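Paid participants wanted: gripper safety sessions, Puratville

Anano is looking for people to take part in paid sessions at our Puratville workshop. We build tabletop robot arms for repair shops and maintenance rooms. In January one of our arms dropped a loaded tool case during a carrying task, and we want to understand how people near the arm behave when something like that happens.

What went wrong

The arm had lifted the case by its handle and was moving it between two benches. Partway across, the gripper lost its hold. The case fell and came open, and tools went across the floor. One of our staff was standing closer than they should have been and was hit on the foot by a hammer. They had safety shoes on and were not hurt.

We stopped all carrying work the same day. The log showed that the control program, Cekura, had read the grip as good right up to the drop. One finger pad had worn down on its inner face and was sliding on the plastic. The motor current looked normal, so no alarm was raised. The stop button worked, but it was pressed well after the case had landed.

Since then we have changed three things. Pads are now replaced after every 200 lifts. Cekura checks for slip before the arm is allowed to move sideways. The marked line on the floor has been moved back to 60 inches from the bench.

We do not know yet whether people will notice a bad grip in time, or what they do when they notice it. Some of our own staff reached out to catch the case in later drills, and that is the thing we most want to prevent. Our staff have also seen the arm too many times to be a fair test.

The arm works with a tool case and its handle, at a table and close to the floor.

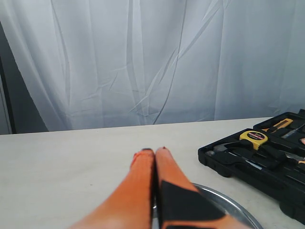
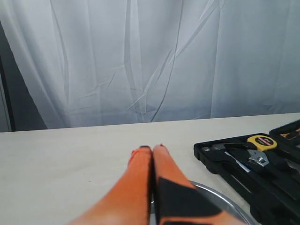
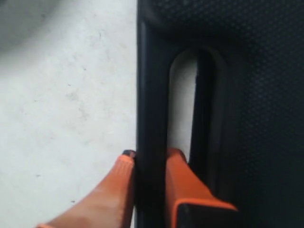

What you will do

Each session lasts 100 minutes, including a break. You will stand or sit behind the line and watch the arm carry out a set of tasks. You will have a stop button in your hand the whole time. Press it whenever you think something is wrong. There is no penalty for pressing it too often.

Some of the faults will be staged. We will not tell you which ones or when. During staged faults the case is loaded with foam tools, and the arm runs at reduced speed. A trained operator with a second stop button is in the room at all times.

After the tasks we will ask you what you saw and when you first thought the grip looked bad. This part is recorded on audio only.

Who we are looking for

You must be 18 or older and able to stand for 10 minutes at a time. You need to be comfortable reading and speaking English. You do not need to know anything about robots. We would like at least half the group to be people who have never worked near one.

We also want to hear from mechanics, janitors, stockroom workers and others who handle tool cases as part of their job. Please mention this when you write.

We cannot accept anyone who works for Anano now or has worked for us before. The same goes for Greco, our supplier for the finger pads. If you have a pacemaker or another implanted device, tell us before booking so we can check with our safety lead.

Pay and practical details

Pay is $60 per session, by check or gift card, and you will be paid in full if you decide to stop early. You may sign up for two sessions, but they must be on different days.

Wear closed shoes with a hard sole. No sandals, no loose sleeves, and long hair must be tied back. We provide safety glasses, and toe covers that fit over your own shoes. Parking is free behind the building. The workshop is on the ground floor and has a ramp at the side door.

Evening sessions start at 6 p.m. We also have a morning session on Friday.

How to sign up

Use the contact form on the Anano website and choose "Gripper sessions" from the menu. Give us your name, a phone number, your shoe size and the times that suit you. We will call you back to go over the safety sheet before anything is booked. You will get a copy of the sheet to keep, along with a one-page report on the January drop.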